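Zirkow price notes, README
Last edited 4/5/23, Geeta Katiyar

A table of 262 second-hand prices for metal storage bins, copied from sale listings. Asking prices only. Sellers ask for all sorts, so I would not trust any single row.

Columns: item, town, price, condition. "Condition" is the seller's word and I doubt most of it. 17 rows have no town.

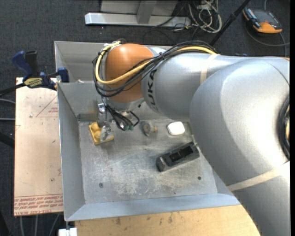
Open sheet-metal bin with a small yellow object in the back corner.

Delivery is left out. Some listings folded it into the price without saying so, and I found 15 of those by writing to the sellers. There are probably more. The August rows came from Pisharody and look too cheap to me. Leave them out of any average.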